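Jandside has completed the first stage of its automation program at the Mollville laboratory. This thread sets out what has changed for our staff. 1/5

Three technicians who prepared samples by hand now supervise the work at two-armed stations. No positions have been removed. 2/5

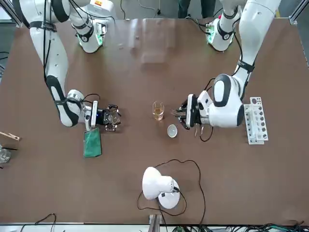
Staff asked most often about training. Each technician completes 18 hours of instruction with Florkeo before working alone at a station. Sessions begin with ordinary bench items, such as a drinking glass or a test tube rack, and staff learn to read the positions of both arms before stepping near the table. 3/5

Shift patterns have also changed. The early shift now starts at 10, and written handover notes are required. Employees who prefer manual preparation may apply to remain at the Ramanauskas building. 4/5

The laboratory handles 2,000 samples a month. Workload and break times will be reviewed with employee representatives in November, and the findings will be posted on this account. 5/5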